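2 October 2018

I promised to write down how we planned the money for the picking cell, before I forget the details. In our small workshop in Plorkcombe I am the person who makes the purchase lists, so this post is more about paper than about robots.

When we started, Joaquín Figueroa made the first budget on one page. It had the arm, the gripper and a line that said "other." For "other" he put 900 dollars. I remember that I looked at this number and felt calm, and this was my first mistake. The arm was already decided, we had it from the older project, so we thought the expensive part was behind us.

Then I began to ask for quotes. Hulasard wanted 3000 for a gripper with its mounting plate and one day of help with installation. Arancibia was cheaper, 702 for the gripper only, but the plate and the cables were sold separately, and the delivery was not before November. It took me two evenings to put both offers in the same table so that I could compare them fairly. I recommend this to everyone. A quote is written by the seller in the order that is good for the seller, and when you write it again in your own order you see which lines are missing.

We took the offer from Hulasard. Joaquín was not happy with the price, but he agreed that the day of help had a value for us. None of us had mounted this kind of gripper before.

The small things came after. Cable ties, longer cables, clamps, spare screws, boards to raise the bins to the correct height. I started a separate sheet for these purchases, with the name Dustent, which is also the name of our internal project. Every line in it is small and the total is not. For next year I will ask for a proper amount for this sheet from the beginning, and I will not call it "other" anymore.

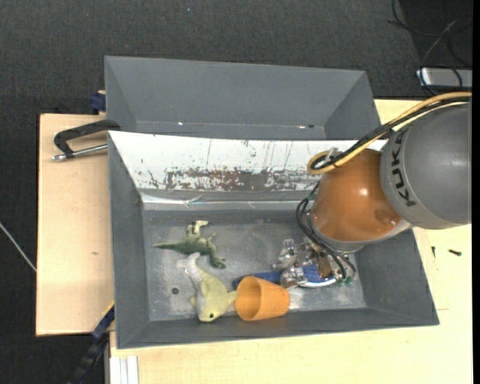

Should you buy the spare gripper fingers together with the gripper? I would order one set at the same time, if your budget allows it, and leave the second set for later. One set lets you continue working when something bends, and you still learn which fingers you really need before you pay for more.

There are 3 things still open on my list: the service contract, a better light over the bins, and a second set of clamps. The service contract is the difficult one. The price depends on how many hours per year we declare, and we do not know our hours yet. I have asked Hulasard if we can begin with the lowest level and change it after some months. They have not answered. When I have the numbers I will add them to the table and write again.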